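# Keeping the Phone Tree Alive

*Trestevby Neighbors' Newsletter, 8 October 2022*

It's that time again, friends, when the leaves come down in the gutters and I come around asking you all to check your line on the phone tree.

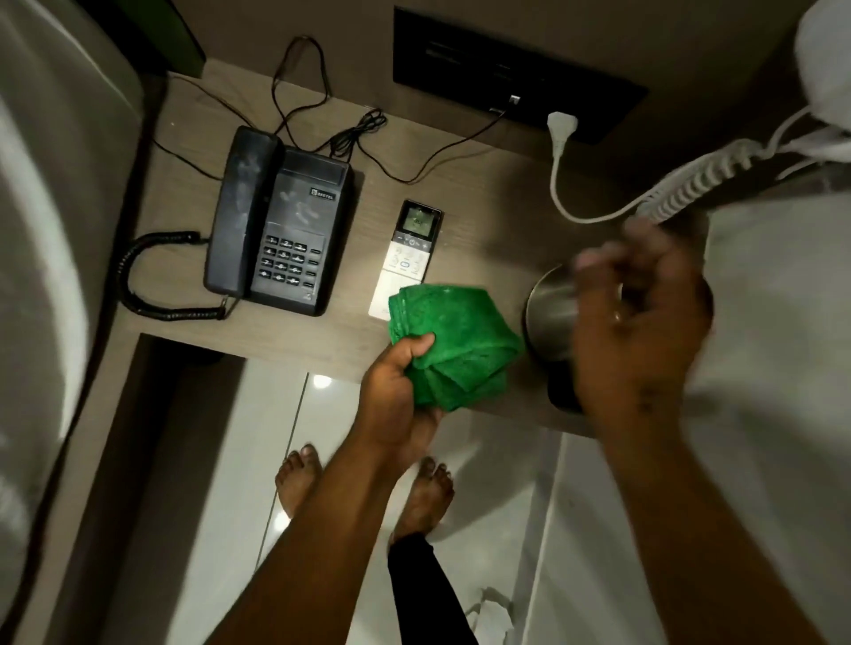

Pauline Bickerstaff wrote in to ask whether we still need a phone tree at all, now that so many of us have the group text, and she added that her own branch took most of an evening to get through in April because half the people on it wanted to chat.

Well, Pauline, I have been chewing on your letter all week, and I'm glad you sent it, so I'm going to answer it at some length (those of you who know me will have put the kettle on already).

For anybody new to Trestevby, the tree works like this. When there's news that can't wait for the newsletter, such as a water main break or a road closed or a storm coming up the valley, I call the people at the top of the list. Each of them calls two neighbors, and those neighbors each call two more, and on down it goes until we get to the last house on Govar Lane. The last person on each branch calls me back. If I don't hear from the end of a branch, I know it got stuck somewhere and I start working up from the bottom.

We have 300 households on the list this fall, which is more than we've ever had, and it's a pleasure to see so many new names from the streets behind the Tandow mill. Welcome to all of you! I hope you've found the good bakery by now, and that someone has warned you about parking by the church on choir nights.

Now, the group text. I like the group text. I'm on it, and I enjoy the pictures of everyone's tomatoes very much. But I went through the list with a pencil last month and there are a good many homes where the only number we have is a landline, and I don't think those folks ought to hear about a boil-water notice a day after everybody else. Some of them have told me they had a cell phone and gave it back to their daughter. Others keep one in the car for emergencies, turned off, and I can't say I blame them. I also think a text is easy to miss when it comes in between a lost cat and a question about leaf pickup.

Then there's the chatting. Pauline is right that it slows things down, and in a real emergency we do need to keep it short. I've typed up a little card to keep by the phone, and it goes like this:

- Say your name and say that it's the phone tree calling.
- Read the message exactly as it was given to you, then ask the other person to read it back.
- Ask if they need anything tonight.
- Hang up and make your next call.

If you get no answer, wait 30 minutes and try once more. After that, skip down and call the two people below them on the list, and let me know who you missed so I can knock on the door. Please don't leave the message on a machine and count it as done. We did that a few winters back with the road closing and I'm sorry to say a whole branch drove down to the bridge and had to turn around in the Petersons' field, which was mud at the time and looked a good deal worse afterward.

A word about the third line on the card, the one about needing anything. I had a letter asking me to take it off to save time, and I've thought about it and I'm leaving it on. When the power was out in April we found out from that one question that a lady on Sun Street had no heat and was sitting in the kitchen in her coat, and she'd never have called anybody on her own. Her neighbor had her over for supper and she stayed till morning. So ask it, please, and wait for the answer, even if you're pretty sure it'll be "no thanks, dear."

And if you'd like to chat, then by all means call back the next day and chat! I know of at least one card game that got its start because two people on the same branch got to talking about pinochle. They had lived across the street from each other for years and only ever waved.

A few practical matters while I have you. Some of you have phones that need to be plugged into the wall to work, and they'll go quiet when the power does. A plain corded phone on an old-fashioned line will often keep going, but that depends on what sort of service you've got, and some of the newer kinds quit along with the lights. Call your phone company and ask them straight out. If yours would quit, tell me, and I'll put a mark by your name so that your caller knows to walk over.

If you've changed your number, moved a street over, or started keeping different hours, I need to know that too. Night-shift people, tell me when you sleep and I'll put you near the bottom of a branch so that a late call doesn't hold up everyone else. We're still short of callers on the Tandow side, and I'd be very happy to hear from anyone who's home most evenings and doesn't mind dialing. It's two calls, three at the very most.

The practice run will be later this month, sometime after supper. I won't say which evening - it wouldn't be much of a practice if I did. The message will be something silly, as usual. Last time it was a recipe for cornbread, and by the time it came back to me from the end of Govar Lane the buttermilk was gone and somebody had put in a cup of raisins. I made it that way, for the record, and it wasn't bad.

New lists are in the box outside the library, along with the cards. Take one for yourself and one for the neighbor who never gets out, and throw away the old yellow list, which has at least four wrong numbers on it, one of them mine.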